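Paper Towels, Tap Water and Beans: My Term Project on Seed Germination

Final report, Intro to Plant Science, Holloway

Why I picked this

I'll start with the seeds, because they're the whole reason this project exists. My grandmother kept a coffee can of dried beans on a shelf in her garage for years, and when I got assigned a term project on "any question about plants you can test at home," the can was the first thing I thought of. Would old beans still sprout? And if they did, would they be slower than fresh ones? I figured it would be an easy project. It was not as easy as I figured, but I did learn a lot, and I now know way more about bean skins than anybody in my family wants to hear about.

So the question I ended up with was this: does the age of a bean seed change how many seeds sprout and how fast they do it, and does soaking them overnight first make any difference? That's really 2 questions squished together, and my proposal came back with a note saying so. I kept both anyway.

What I knew going in

Most of what I knew came from the textbook chapter on dormancy. A dry seed is alive but just barely ticking over. It has a tiny plant inside, a food supply (in beans that's the two fat halves), and a coat around the outside. When the seed takes in enough water, the cells wake up and start using the stored food, and the little root pushes out first. The root showing is what I counted as "sprouted." Some people wait for the shoot, but the root is a lot easier to see and I wanted a rule I could stick to at six in the morning.

Old seeds can fail for a few reasons. The food can go bad, the cells can get damaged over time, or the coat can get so hard that water has trouble getting in. That last one is why I added the soaking part. If the coat was the problem, then a long soak ought to help. If the tiny plant was just dead, no amount of water would do a thing.

The seeds

I had three batches. The old ones were from the garage can, and there's no label on it, so the best I can say is that they're older than my little brother. The middle batch was a bag of Wanent pole beans that had been in our kitchen drawer since two summers ago. The fresh ones were Grusness bush beans that I bought in June for the project.

Yes, I know those aren't all the same kind of bean. This is the biggest weak spot in the whole report and I'm going to come back to it. I looked for one variety in three ages and couldn't find it anywhere in my price range, which was basically lunch money.

Altogether I ran 491 seeds. I wanted it to be an even 500, but I threw out the ones that were cracked or had holes in them, and the coffee can just didn't have enough good ones left to fill the last few rows. If I'd sorted the can before making my chart I would have saved myself a lot of erasing.

How I set it up

The method is called the rag doll test, and it's really old and really simple. You get a paper towel wet, squeeze it out, lay your seeds in a row, fold the bottom edge up so they don't fall out, and roll the whole thing into a tube. The tube goes standing up in a jar or a cup with a little water in the bottom, and a plastic bag goes loosely over the top. Then you put it someplace warm and leave it alone. I am not good at leaving things alone.

My first round was kind of a disaster. I used way too much water, and by the third day the tubes smelled like a pond and half the fresh seeds had turned to mush. I'd read "keep moist" and heard "drown." So I tossed that round (none of it is in the results) and started over, this time squeezing each towel until it quit dripping before any seeds went on it.

The other thing I changed was how tight I rolled. Rolled too loose, the seeds slide down into a pile at the bottom, and then you can't tell which is which. Rolled too tight, the roots grow right into the towel and rip when you open it. I settled on snug enough to hold its shape standing up by itself.

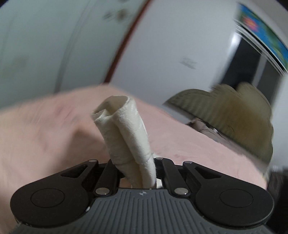 Why use paper towels when the beans are going to end up in dirt anyway?

Because you can unroll a towel, look at every seed and roll it back up again. In dirt you only find out about the seeds that make it to the top, and digging around to check on the rest would wreck them.

Every tube got a strip of masking tape with a letter for the batch and an S if the seeds had been soaked. All the jars went on top of the fridge, which is the warmest steady spot in our house. I checked them each morning before school and again after dinner, wrote down anything new with a root, and rolled them back up. I did this for ten days.

I kept everything in a spreadsheet, and by the end it had 1,247 entries in it, which made me feel like a real scientist and also made me never want to type the letter S again.

What happened

The fresh beans were the champions, no surprise there. The first roots showed up on the second day, and by day four nearly all of the ones that were ever going to sprout had done it. They came up in a big rush and then it was over.

The two-year-old Wanent beans did a lot better than I guessed they would. They were slower, with most of them showing roots on days four through six, but a solid majority made it. If you have a half-used bag of beans in a drawer, I'd say go ahead and plant it, just put a couple extra in each hole.

And then the garage beans! I really thought I'd get zero. I got a handful, the first one on day seven, and I yelled loud enough that my mom came in to see what broke. The rest just sat there, swelled up and wrinkly, and a lot of them got fuzzy by the end. In total, 249 seeds never sprouted, and the coffee can was responsible for most of those.

Soaking turned out to be the weird part. For the fresh beans it moved things up by maybe half a day but didn't change how many sprouted. For the middle batch it helped a little with both. For the old ones it made things worse. The soaked old beans got moldy faster, and fewer of them grew roots than the dry-start ones. I checked my tape labels three times because I was sure I had swapped them.

What I think it means

My best guess is that the coat wasn't really what was holding the old beans back. They took up water just fine; you could see them swell. I think most of the tiny plants inside were dead or damaged, and the soaking gave the mold a head start. There's a section in the textbook on how old seeds leak sugars when they get wet because their cell walls and membranes aren't in great shape, and mold loves sugar. The water in the soaking bowl was cloudy for the garage beans and pretty clear for the others, so that fits. I didn't test the water, though, so I can't prove it.

What I'd fix

Number one is the variety thing. Pole beans and bush beans may just sprout at different speeds no matter what age they are, and I have no way to pull that apart from age with what I've got. The real fix is to buy one big bag now and test a scoop of it every year, but that would make this a very long term project.

Number two is temperature. The top of the fridge is warm, but I never put a thermometer up there, and the jars at the back probably had it better than the ones at the front. I moved them around a few times when I remembered. I should have had a schedule.

Number three, I checked too much. Every time you unroll a tube you let air in and you let moisture out, plus whatever is on your fingers gets on the seeds. I washed my hands, but I bet some of the fuzz was my fault. Once a day would have been plenty.

I'd also like to try a quick rinse in weak bleach water for the old seeds, since that's a common way to knock down mold before a test. A few more of the garage beans might pull through.

Where the sprouts are now

Some of the fresh and middle sprouts went into the raised bed behind the Zarklow greenhouse, with permission, and the pole beans are already up past the second string. The garage sprouts I kept at home in yogurt cups. Two of them have real leaves, and the rest are still deciding. The raw spreadsheet is attached after the bibliography, with the thrown-out first round on its own tab in case anyone wants to see what too much water does.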